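Mum's tablet class, week 7

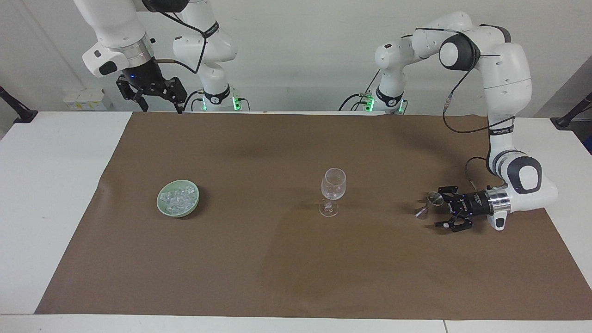

Mum turned 79 in December and decided that was the year she'd learn to video call without me on the phone talking her through it. So off we went to the library in Wultton, where they run a free tablet class for over-65s (the bus is route 102, stops right at the door, very handy!). I sat at the back with my knitting and tried to keep my mouth shut. By the second session she'd worked out how to make the print bigger, and now she sends me pictures of everything. Her favourite word for a good afternoon is still "a wine glass and a bowl of ice", and she's found the little emojis for both, so I get those at 4 pm most days.

The harder bit has been passwords. She had 2 notebooks of them, some going back to the old house on Kasprzak Street, and half were crossed out. We spent a whole rainy morning at the kitchen table copying the good ones into one book with a red cover.

Next term they're doing online banking and she's already put her name down. I might even learn something myself.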